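The Towel Table

By the time Liam Hollis got the last box up the stairs, Feng-yi Huang had already covered the table in dark green cloth and was standing over it with both hands flat, beaming, as if she had grown it herself.

"Look at that," she said. "Look at that green! You could put anything on it and it would look like a present."

Liam set the box down. It was full of towels. Every box that week was full of towels, because the Sevach bathhouse was opening again after a very long nap, and Feng-yi had been put in charge of linen. She had asked for the job. She had written a letter to get it (two pages, front and back), and in the letter she had used the word "terry" more often than most people use it in a lifetime.

"Where do you want me?" he asked.

"Next to me. I'm going to teach you how to lay out a towel."

He thought he knew how to lay out a towel. He was twenty-six years old and he had been drying himself for most of that. But she took one from the box, orange-tan and thick, and let it fall open over the green, and then she did nothing at all for a moment except look at it, and he found himself looking too.

"See how it lands?" she said. "It never lands square. It comes down on the slant, with a corner pointing at you like it has something to say. People want to yank it straight right away. Don't! Let it lie there. Find out where it's thick and where it's folded under. Then you start."

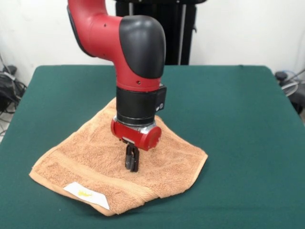 Does a towel have to be flat before you fold it?
Mostly flat is fine. Smooth out the big folds from the middle toward the corners, and the small ripples will disappear once the towel is doubled over.

That was the first entry on the card she gave him. She had written a whole set of them in blue ink, question on top and answer underneath, and she meant to pin them along the wall for whoever worked the linen room after her. Liam read the next one out loud.

"Which side goes up?"

"Oh, that's a good one," said Feng-yi, who had written it. "The side with the tag goes down. The tag is for us. Guests should never meet the tag."

They worked until lunch. Liam was slow at first and then less slow. The trick was in the second fold, where you had to hold the middle in place with the side of your hand while the rest came over, and if you let go too soon the whole thing slid off like a sleepy cat. He lost several that way. Feng-yi cheered for every one he kept. She had a way of cheering that made you want to do the next one better, and by noon he had a stack that leaned only a little.

Stuart Mottram came in with sandwiches and stopped at the door. Stuart had run the boiler at the old Sevach, back when the place still smelled of pine soap and the windows ran with steam all through January, and he'd come back to run the new one, a great humming thing from Pearce that he patted whenever he walked past.

"You've got the good color," he said.

"Isn't it wonderful?" said Feng-yi. "They offered me white. I said no. I said white towels are for people who are afraid of towels."

"The old ones were this color."

"I know they were! I have one."

Liam looked up from his stack. "You have one of the old ones?"

She wiped her hands on her apron, which didn't need it, and went to the cupboard. From behind the spare hooks she took down something wrapped in brown paper, and inside the paper was a towel gone thin in the middle, soft as an ear, with a hem she had mended herself. Her grandmother had brought her here every winter, she told them. They used to sit on the long bench by the small pool and eat oranges, and her grandmother would put the towel over both their heads so they were in a tent together, and inside the tent she told stories about the river in the town where she grew up. There was a heron in most of them. The heron was always late.

"When they closed, they put everything out on the steps for people to take," Feng-yi said. "In 2000. I was nine. Some people took the mirrors. One man took a door! I took this."

Stuart had sat down on a box. "I carried that door for him," he said. "It was the sauna door. He wanted it for his goats."

That set Feng-yi laughing so hard she had to lean on the table, and the green cloth slipped, and Liam's stack finally went over.

They built it again together, all three of them, with Stuart's sandwich in his shirt pocket. He turned out to have wonderful hands for it. Years of valves, he said. He folded in thirds where Feng-yi folded in half, and there was a long and very happy argument about it, with demonstrations. Thirds stacked higher. Halves opened better. Liam, who had no opinion in the morning, discovered that he had a strong one now, and it was thirds, and Feng-yi clutched her heart and called him a traitor and handed him another towel.

In the afternoon the light moved over and came in low from the side, and you could see every loop in the cloth. Feng-yi opened out one more and called them both to the table.

"Now look at this one properly," she said. "Forget folding. Just look."

They looked. One edge had curled up by itself and showed a paler side. Near the bottom ran the woven band, smooth and flat, like a quiet road through a field.

"My grandmother used to run her thumb along that," she said. "The whole time she was telling the story. Back and forth. When she got to the part with the heron she'd stop."

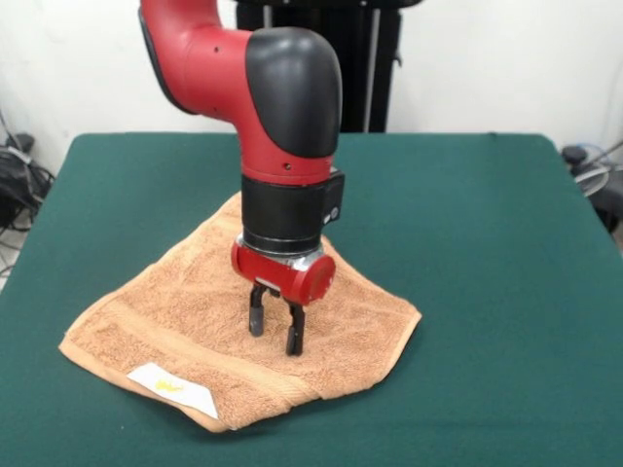 The towel with its woven band, tag side up, spread out on the green.

Liam put his thumb on the band and ran it along. It was a different thing altogether from the rest, cool and tight where the loops were warm and loose. He went to the end and came back.

"What was the heron late for?" he asked.

"Everything! Weddings. Floods. Once it was late for its own egg."

"And did it get there?"

"It got there," said Feng-yi. "It always came in at the very end with wet feet, and everybody had to move over and make room."

Stuart got up then and said he had better go see to the boiler, and he went, but he took the long way, past the small pool. They could hear him out there, walking up and down on the new tiles, and then they heard the bench creak.

Feng-yi took the old towel out of its paper again. She looked at the shelves, which were filling up beautifully, row over row of that warm color, and she looked at the thin one in her hands. Then she laid it on the green cloth. It came down on the slant. She found the middle with the side of her hand and folded it in half, and paused, and unfolded it, and folded it in thirds.

"Don't you dare tell him," she said.

She put it on the bottom shelf, at the end, and pushed the others along to make room. Liam picked up the pen and wrote out a fresh card for the wall, and when he had finished he opened the next box.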